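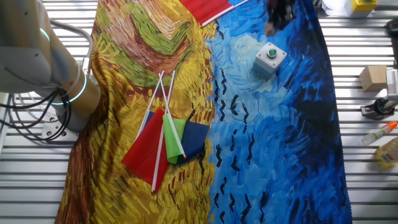 # Chapter 4: Colour Under Instruction

*What this chapter covers: how a plain colour picks up a meaning; why hand flags are still in use; what the background does to a signal; how to write a flag code that people will follow in the rain.*

A red flag means stop, unless it means danger, or that the beach is closed, or that the tide is fine but the lifeguard has gone to lunch. In some sports it ends the race for everybody. On a long load sticking out of a van it means that the driver has read the rules, or at least owns a red rag. The cloth is the same in every case. All the work is done by an agreement made somewhere else, usually in a document that the person looking at the flag has never opened.

Chapter 3 dealt with shapes and symbols, which at least try to look like the thing they stand for. Colour makes no such effort. Green has nothing about it that resembles permission. We learn the link early, at the kerb, holding somebody's hand, and after that it feels like a law of nature. Much of this chapter is spent taking that feeling apart, and the rest is spent making use of it.

## The Sindside regatta

We begin with a small disaster. The harbour at Sindside runs a rowing regatta each summer, and for many years its marshals signalled with their arms. In a fit of modernisation the organisers bought 654 hand flags from Vurnetti, a supplier of party goods, and gave out a code that ran to 47 pages.

The code was thorough. Red meant hold your position. Navy meant that the course was clear. Royal blue meant that it was not. Light green called for the umpire's launch, and two flags held together meant something else again, depending on which was in front. It had been written over the course of a December, at a desk, under a good lamp, and under a good lamp it worked very well.

On the water the navy and the royal blue were the same flag. Marshals who had been told to wave one waved whichever came out of the bag first, crews read whichever they preferred, and the third heat set off twice. By the afternoon everyone had gone back to using their arms.

The usual lesson drawn from Sindside is that people don't read manuals. This is true and of no help. A better lesson is that the code was built out of names for colours, when what reaches the eye at a distance is a patch of light or dark against some other patch. Two blues with different names may be one blue by the time they have crossed a harbour.

## Flags and what lies behind them

It is easy to judge a set of flags on a plain white sheet, and for that reason you should avoid doing it. White sheets are rare in the places where flags are used. Hedges, crowds, brickwork and wet sky are not, and each is a colour with opinions of its own.

A busy cloth is a cheap and useful substitute. One printed with a painting does nicely, particularly if the painter was not shy. Lay small flags over it, stand back as far as the room permits, and name each one aloud before you have had time to think. Dark blue gives way early when there is a lot of dark blue behind it. Move the same flag on to yellow and it comes back.

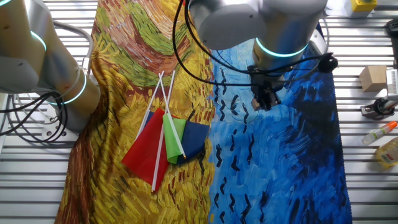 **Figure 4.1** Hand flags on a printed cloth in the style of Van Gogh. Compare the navy flag, beside the blue part of the print, with the red flag next to the yellow.

Creases matter too. A hand flag spends most of its life lying down or hanging limp, and in that state it shows you a fold of itself and a good deal of stick. The sticks are often all alike, and so tell you only that a flag is present. Codes tend to be drawn up with every flag flat and square, as though a steady breeze had been booked in advance.

## 4.1 Contrast before colour

We shall use the word *contrast* for the difference in lightness between a signal and whatever is behind it, and keep *hue* for what most people mean by colour. The Koller method, set out in the next few pages, puts flags in order by contrast first and hue second. It is a dull procedure and takes most of an afternoon. The Clirkov ferry crews, who adopted it after trying several more exciting ones, now carry a pale flag and a dark flag, and have put the rest in a drawer.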